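The Box That Lives on the Table

How a small household habit came back, and what people now keep under the lid

In my grandmother's flat the tea lived in a tin, and the tin lived in a cupboard so high that only she could decide when we were thirsty. I thought of her cupboard this September, when I began to visit people who keep their tea in the open, in a wooden box with compartments, on the table where everyone can reach it.

The tea box is not a new thing. Small hotels had it always, next to the breakfast bread. What changed is that it moved into homes and into offices with only a handful of people, and that its owners have become rather serious about it. They talk about wood, about hinges, about how wide a compartment must be so that a packet can stand and not lie down.

My first stop was Sarnance, a workshop on the harbour side of Fetivport, where boxes are cut and glued in one long room. I came with a notebook and was asked to put it away and use my hands. You learn wood by touching, they told me there. Pale boards go with almost any kitchen but they take a stain quickly. A more golden piece hides the years better, and beside a pale one it looks almost like honey.

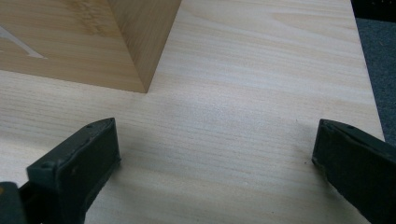 Delia Cozma would choose the golden wood every time, and she told me so before I had finished my question. A pale box is beautiful for one winter, she said, and afterwards you see every wet spoon that was ever put down on it. She also said that people should stop oiling the inside, as the tea will taste of it, and that she had once poured away a whole pot for this reason.

I asked her about prices. The workshop asks 45 for the plain box and more if you want letters engraved in the front. Last year they sold 322 boxes, which surprised them, and most went to people who had seen one at a friend's house.

The question of the lid divides everybody. A solid lid keeps the light away from the tea, and for loose leaves this matters. But a glass lid lets the guest look before opening, and a guest who can look will choose faster. Pawlak, a café two streets behind the workshop, changed to glass in spring and does not want to go back. I myself was for the solid lid until I spent an afternoon with the other kind.

Then comes the filling, and here I must say that very few tea boxes hold only tea. Packets stand on end in one compartment, red ones if the family likes red ones. The next gets the little portion cups with yellow lids, and the last is given to something small, brown and sweet-looking, heaped nearly up to the rim.
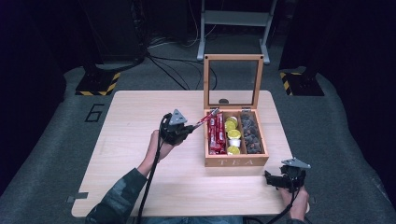 The order of filling is a matter of patience. I was taught to begin with the packets, because they need to be tight enough to hold each other up. If there are too few, they slide and the whole row lies down like tired children. If there are too many, the first guest pulls one and three others come with it. In a box from Sarnance a full compartment takes 31 packets of the usual size – I was told this number very firmly – but a wise host stops a little before.

Round things are easier. They may sit as they like. Sweets you simply pour, and then you shake the box once, gently, and pour again.

Where the box should stand is the last decision. Not near the stove, not in the sun. The people at Nirnent, a guest house up the hill, give it a table of its own and keep this table otherwise clear, so that there is room for cups and elbows. I liked this very much. A light table with a quiet grain needs no cloth.
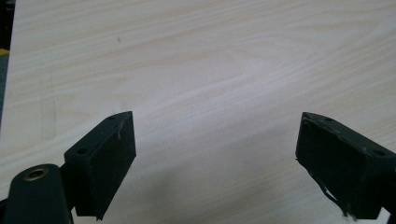

Reading time: 3 minutes

At Nirnent they refill at four in the afternoon, when the house is silent. It takes nearly 40 minutes if somebody has mixed the compartments, and on most days somebody has. They empty everything, wipe the partitions with a dry cloth and start again from the left.

I have bought a box too, the golden one, without letters. For now it holds mint, black tea and the buttons I have not found another place for.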